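Peeling labels off water bottles without the sticky mess
Asked in Home & Kitchen, viewed 353 times

I keep a few ordinary plastic water bottles on the go and refill them from the tap, because the nice metal one I was given lives permanently in somebody else's car. The labels are driving me mad. They come off in shreds, leave a grey smear of glue, and the smear then collects every bit of fluff in my bag. Blue label, light blue cap, wavy ridges down the sides, you know the sort.
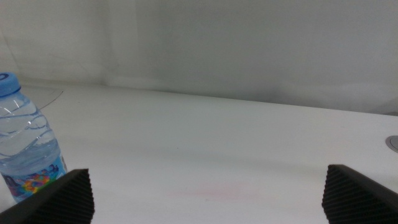 I have tried hot water, which made the bottle go soft and lean to one side like a tired uncle. I have tried my thumbnail, which I would now like back. Is there a way of doing this that leaves me with a bottle I can put on a white table without apologising to it?
Liesl Kaufmann

Cooking oil. Pull off whatever paper or film will come away, rub a teaspoon of sunflower oil into the glue, go and have a cup of tea, then wipe with kitchen roll. Wash the outside with washing-up liquid afterwards or you will be chasing the thing round the kitchen floor. Keep the cap on while you do it, unless you like your water dressed.

Two warnings. Glue sits in the dips between the ridges, so use an old toothbrush there. And keep hot water well away from thin bottles, as you've found out.

While you're at it, those bottles are made to be used once. I'd give one a week at most, and bin it sooner if it gets scratched or starts to smell of pond.
Mandley

Check how it's stuck first. Plenty of wraparound labels only have a strip of glue where the ends overlap. Find the seam, lift one corner slowly and the whole lot may come off in one go. If it does, you can feel smug until lunchtime.
Gasser

just leave the label on?? then you know which one is yours
Peris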